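Let people teach robots with their hands

I have spent a good part of the last two years moving a robot arm with my own two hands, or with a pair of handles on the far side of a desk, and I still look forward to it. There is a moment in the first hour when you stop thinking about joints and start thinking about the thing you want picked up. After that it feels much closer to showing a younger cousin how to lay a table than to any sort of programming, and I think far more people should get the chance to do it.

My argument is simple. If we want robots that are useful in kitchens, offices and small workshops, the people who know those places should be the ones showing them what to do. Showing a task is a skill in its own right, and we ought to treat it as one, with proper training, decent pay and a bit of pride.

I came to this through a small project called Sonutia. We collect demonstrations of ordinary desk jobs: picking things up, putting them down, turning them round, clearing a space. By July we had 1,822 of them, and we kept 1,700 after going through the lot. Some were done by remote control on a real arm, some by taking hold of the arm and pushing it along, and a good many in simulation, with the operator steering a simulated gripper through a camera view on a screen.

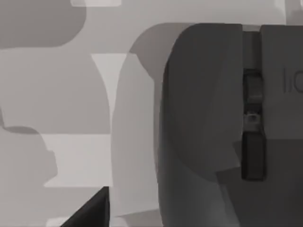 Remote control in simulation is the part I get asked about most, usually by people who assume it must be the easy option. You can reset everything in a second, nothing gets broken, and you can try the same reach until your tea goes cold. But you also lose your sense of touch, and you have to get it all back through your eyes. Take something as dull as a computer mouse. From close up behind it, in grey, you have the rounded back, the slot down the middle with the dark block of the wheel in it, and two letters, "lo", at the right-hand side, and from those you have to work out which way the whole thing is pointing. A new operator hunts for the outline. Someone with a few weeks behind them goes straight to the slot, lines up on it and gets on with the job. I love watching that change happen, and I've never managed to speed it up by explaining.

This is why I get a little cross when demonstrations are talked about as raw material, as if they came out of a tap. Every one of them is somebody deciding things. Do you come in from the side or from above? Do you slow down well before contact or at the last moment? If the first grip is poor, do you let go and try again, or live with it? The robot learns from whatever you chose, including the bits you chose badly. One of our operators always paused a little before closing the gripper, out of plain good manners towards the object as far as I could tell, and the trained arm paused too. I was delighted. We left it in.

Hand guiding has its own pleasures. With the arm we call Etance you hold it just above the wrist and walk it through the motion, and you get the weight and the resistance straight away. People who have never touched a robot can do something sensible with it in ten minutes. The trouble is that your own arms and shoulders are in the way, so you often end up leaning at odd angles to see past your elbow, and the arm learns paths that suit your back more than they suit the task. With the handles you sit comfortably and the robot has the space to itself, though the feel is thinner. I go back and forth on which I prefer. At the moment I'd start everybody on hand guiding for a day and then move them to the handles, and I'd put simulation third, once they know what a firm grip feels like and can imagine it.

Plenty of people disagree with me about all this. The usual objection is that it doesn't scale: human time is slow and costly, and a clever enough system should work things out from trial and error, or from watching videos of people. I'm all for both. I'd still want a person at the start. We did one batch of 399 demonstrations on small objects with five operators, and a second batch of 267 with two operators who had done nothing else for a month. The smaller batch gave us the better arm. I wouldn't hang a law of nature on that, because the objects weren't quite the same and we changed the gripper pads in between, but it fits everything I've seen from the chair. Care counts for a great deal, and care takes practice.

The other objection is a more serious one, and it's about work. If you show a machine how to do your job, what happens to you? I don't have a grand answer. What I do think is that showing should never be something slipped into people's ordinary shifts without asking. When we ran sessions at Conceição, where they sort and repack office supplies, the staff taught us more in a morning than we had learned in a season. They knew which boxes bulge and which way up a thing wants to be held. They were paid for the sessions separately, they saw the results, and they could have a demonstration removed if they didn't like it. All of that was their idea, and we should have thought of it first.

I'd like to see it become a normal trade. At the moment the tools are made by engineers for other engineers, and it shows. Our recording program, Zasten, had a start button so small that for months we were throwing away the first second of half the recordings. A baker or a florist wouldn't have put up with that for a morning. Give them a sturdy set of handles, a big pedal for start and stop, and a view they can swing about for themselves, and then leave them alone for a bit. The first few tries will be clumsy. Keep some of those as well, particularly the ones where they fumble and recover, as an arm that has only ever been shown perfect reaches has no idea what to do after a bad one.

If there's a lab or a college near you that runs open sessions, do go along and ask for a turn. Pick something small with an obvious front and back, and give yourself the whole afternoon.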